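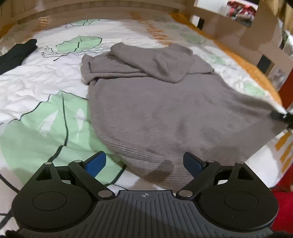 How to Budget for a Set of Hand-Held Grippers

By Ingegerd Dalen

If you've landed on this page, there's a fair chance someone has handed you a spreadsheet with one line on it that says "grippers" and asked you to fill in the rest. That was me one February, and I made a proper mess of it. I've since done the exercise for our group in Lomham and again for our friends over at Siltport, and I'm a good deal happier with the method below (and so is Carter Sandhu, who signs off on the money and has the patience of a saint).

Step 1. Write down the chores before you look at any hardware

Start with what people will be doing with the things. Folding towels on a bed is a very different job from stacking cups, and it will change what you buy. Thick, plush cloth wants a gripper that opens nice and wide and pads that can get hold of a soft edge. Small, hard objects are kinder in some ways but they'll show up any slop in the linkage. We keep one page per chore, with the objects, the room and how long a turn takes, and I'd encourage you to do the same even if it feels a bit fussy.

Step 2. Work out how many units you need

Count the people collecting at the same time, then decide whether each chore needs one hand or both. Our Nekbridge project had 3 people working at once on laundry, all of them two-handed, and I'd cheerfully budgeted for a single gripper each. Oh dear. Add spares on top of your number. I like 2 for a small group, kept charged and set up so they can be swapped in without anybody hunting for a screwdriver.

Step 3. Price the parts that wear

Finger pads come first. They do all the touching and rubbing, and they'll be the first thing your collectors grumble about. Pivots and rivets come next, as they loosen with use and the jaws start to feel wobbly. Ask your supplier, in writing please, what a replacement set of pads costs, what a replacement arm costs, and whether you can fit them yourselves or have to post the whole unit back. We ask for the price of 5 sets of pads along with the first quote, so it can go on the same purchase order. Freight on a tiny parcel of pads can be a real shocker if you order them one at a time.

Step 4. Don't forget the household things

Cloth, bedding, clips, clothes for folding, storage tubs. I used to leave these off and then quietly pay for them out of petty cash. If you're collecting in people's homes, their own linen may well do the job, but agree on that beforehand and put aside a little for washing and replacement. A variety of colours and textures is worth paying for too. A cupboard full of identical white towels looks lovely and teaches you very little.

Step 5. Put a figure on time

Set aside paid hours for training, charging, copying files and checking them. For Tuhumury we planned on 1,000 recordings and allowed for the collecting, and then discovered the checking needed its own line in the budget. Have one person do a short trial of every chore, time it with breaks included, and multiply from there. Be generous, as people slow down in the afternoon and so they should!

Step 6. Buy in two lots

Order enough for a trial, use them for a couple of weeks, and only then commit to the rest. Ask whether the quoted price will hold for the second order. Our last quote was dated 2/27/19 and the supplier was quite happy to honour it when we came back, but we'd got that agreed up front.

Once the second lot arrives, label every unit and start a repair log on the very first day. An exercise book will do nicely. Ours lives in the drawer with the spare pads.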